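Joint de hublot Clavia pour lave-linge à chargement frontal
Référence 564 – Pièces détachées > Lavage > Joints et hublots

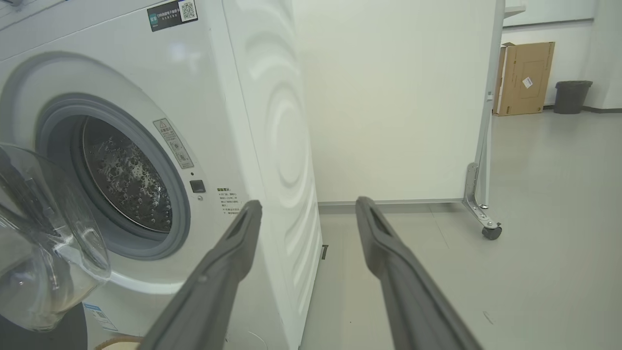

Une cliente de Prandstead nous écrit qu'elle a longtemps cru sa machine bonne pour la casse alors que seul le joint était à changer, et qu'elle aurait aimé trouver plus tôt une page qui explique comment relever les bonnes cotes. Nous avons donc complété cette fiche avec la méthode de mesure et les consignes de montage.

Présentation
Le joint de hublot, appelé aussi manchette ou soufflet, relie la cuve à la façade de l'appareil. Il assure l'étanchéité de la porte pendant le lavage et l'essorage. Le modèle 564 de Clavia est un joint gris en caoutchouc EPDM, moulé d'une seule pièce, destiné aux lave-linge à ouverture ronde. Il se fixe à l'arrière sur le bord de la cuve et à l'avant sur le retour de la carrosserie.

Quand le remplacer
Un joint se change lorsqu'il est fendu, déformé ou décollé, ou lorsque des taches noires persistent après plusieurs nettoyages. Une fuite sous la façade en début de cycle vient souvent du pli inférieur. Vérifiez aussi le verre du hublot : un dépôt de calcaire sur la zone de contact suffit parfois à laisser passer l'eau, et dans ce cas un nettoyage au vinaigre blanc règle le problème sans changer de pièce.

Caractéristiques
Marque : Clavia
Référence fabricant : 564
Matière : caoutchouc EPDM
Couleur : gris
Évacuation : trous en partie basse
Arrivée d'eau sur le joint : non
Colliers de serrage : vendus séparément
Garantie : 2 ans

Compatibilité
Le joint 564 convient aux lave-linge Rustad à chargement frontal dont la plaque signalétique porte le code de cuve 56. Sur ces appareils, la plaque se trouve à l'arrière ou sur le pourtour intérieur du hublot, selon l'année de fabrication. Le code inscrit sur les autocollants de façade est un code commercial et ne permet pas de choisir la pièce.
Pour une autre marque, ou si la plaque est illisible, comparez l'ancien joint avec le plan coté fourni sur demande. Relevez le diamètre côté cuve, le diamètre côté façade et la profondeur du soufflet, joint posé à plat et non étiré. Notez également la position des trous d'évacuation par rapport au repère de montage. Une photo de l'ancien joint, recto et verso, nous aide à confirmer la référence.

Montage
Débranchez l'appareil et fermez le robinet d'arrivée d'eau. Ouvrez le hublot en grand, puis retirez le collier avant à l'aide d'un tournevis plat. Dégagez la lèvre du joint du bord de la façade et rabattez-la vers le tambour. Selon le modèle, l'accès au collier arrière se fait par l'ouverture ou demande de déposer le couvercle et le panneau avant.
Repérez au feutre la position de l'ancien joint sur la cuve avant de le retirer. Nettoyez les deux portées avec un chiffon humide. Présentez le joint neuf avec le repère triangulaire en haut et les trous en bas, puis engagez-le sur tout le tour de la cuve. Un peu de liquide vaisselle sur la lèvre facilite la mise en place ; n'utilisez ni graisse ni huile. Remettez le collier arrière, puis la lèvre avant et son collier.
Lancez un rinçage à vide et contrôlez l'absence de fuite avant de replacer la machine.

Entretien
Essuyez les plis après la dernière lessive de la journée et laissez le hublot entrouvert. Retirez les peluches, pièces et épingles qui s'accumulent dans la partie basse. Un cycle à 60 °C sans linge, une fois par mois, limite les odeurs. L'eau de Javel pure est à éviter, elle durcit le caoutchouc.

Articles associés
Collier avant à ressort Clavia
Collier arrière à vis Clavia
Pince pour collier de hublot
Poignée de hublot Rustad
Charnière de hublot Rustad

Livraison et retours
Les commandes passées avant 14 h partent le jour même de notre dépôt de Bedport, où plus de 3 000 références sont tenues en stock. Le retrait au comptoir est possible aux heures d'ouverture, sur présentation du numéro de commande. Les joints sont repris s'ils n'ont pas été montés et s'ils reviennent dans leur sachet. Les colliers déjà serrés ne sont ni repris ni échangés.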